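6 May 2022
Geeta Grewal

Hello everyone, and hello especially to Nazanin, whose message I've been meaning to answer all week. I'm quoting the main part of it underneath so that those of you who joined after the autumn swap can follow along.

> Nazanin Shokri wrote:
>
> Does anyone on the list have a sensible way of cutting back on
> coffee without giving it up? I'm up to five or six cups most days
> now that I work from home, and I'm not sleeping before one in the
> morning. I tried stopping cold and had a headache for the whole
> weekend. My partner says to switch to tea but I don't really like
> tea. Also, is decaf any good these days? The last one I had
> tasted like a wet cardboard box.

Nazanin, you have my full sympathy, and I'm sorry about the headache. I did the very same thing a few winters ago, stopped dead on a Friday night thinking I'd be over it by Monday, and spent the Saturday lying on the couch with a cold washer over my eyes while the kids ate toast for every meal. I wouldn't recommend it to anybody. What did work for me in the end was much slower and quite dull, but I've stuck to it, so I'll set it out as best I remember.

First I wrote down every cup for 7 days without trying to change anything. I used the back of an old Sandhu calendar that was hanging beside the fridge. I'd have told you I drank three a day, and I would have believed it too, but there was the one I had while the school lunches were being made, and the one I took out to the car and finished cold at the lights, and then the one at four o'clock that I'd somehow never thought of as a proper coffee at all. That four o'clock one was the troublemaker. I moved it to half past two, then to just after lunch, and after a fortnight I let it go altogether. My sleep came good before I'd touched any of the morning ones, which was a lovely surprise. 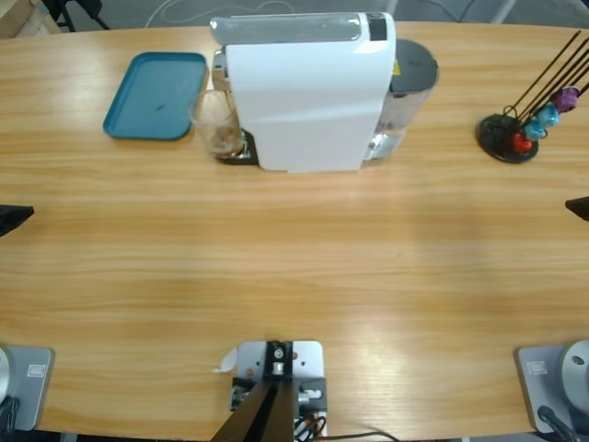
After that I started on the strength. If you make yours in a plunger or a stovetop pot you can blend it down, three scoops of your usual and one of decaf, then half and half, and stay at each step for as long as you like. With capsules you can't mix inside the cup, so my sister just swaps every second one for a decaf and keeps the two sorts in separate jars, the decaf on the left. She did mix them up once when she had visitors and was awake until all hours reading a book about lighthouses, so do label the jars!

As for the cardboard taste, I think you might have had an old bag. Decaf seems to sit on the shelf longer than the ordinary stuff, and it goes stale the same as anything else. I buy the smallest bag I can and keep it in a tin well away from the stove. The one I'm drinking at the moment is from Grosovmont, their darker roast, and it's very decent with milk. Black, I find it a bit thin. Their medium one I didn't care for. There's also one from Gavus that a few people on this list were keen on last October, but I haven't tried it, so perhaps one of them could speak up.

I do agree with you about tea. I can manage a cup if somebody hands it to me, but it never feels like a replacement. What I have in the evenings now is hot water with a slice of ginger and a small spoon of honey, or roasted barley, which has a nice toasty colour and smells a little like the real thing if you're feeling generous. The barley wants a good 20 minutes in the saucepan, so I make enough for 2 days and warm it through again.

One more thing, and then I'll let you all get to your weekend. If you're on any regular medicines, or your heart has been jumpy, have a word with your pharmacist or GP before you change too much. Mine was very kind about it and didn't lecture me at all.

Let us know how you get on, Nazanin. And if anyone is coming to the Tavby get-together, I'm bringing the date slice again and I still have somebody's blue casserole dish from last time. It's a heavy one with a chip on one handle. I've asked everybody I can think of, so if it's yours, please write to me off list and I'll pop it in the car.

Warmly,
Geeta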